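Equipment Plan, Second Period: Progress Report to Fultum
March
By the Pukurier equipment office

Purchasing is on schedule. The first hand has been mounted on the arm at the Amik site and is in use for grasp trials. Each finger is a metal linkage with a gray fingertip. Fingertips are the main wear item, and the budget now carries 8 spare sets at a unit price of 1765.

The second hand has not been ordered. Hämmerli quoted a lead time of six weeks, with the price held for 30 days. We ask for a decision inside that window.

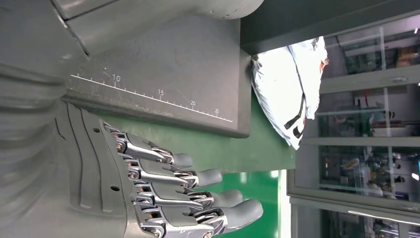
Two lines have changed since the last report. Calibration tooling was moved from capital to consumables, and the service contract was cut from two years to one. Neither change affects the total. Linkage pins are not covered under the contract and will be bought from the spares line.

Open items for the next period:
- approval of the second hand
- power and mounting drawings for the second arm
- revised insurance value for the Amik site

Related items
Equipment Plan, First Period
Spares Policy for End Effectors
Amik Site: Floor Loading and Power
Hämmerli Framework Terms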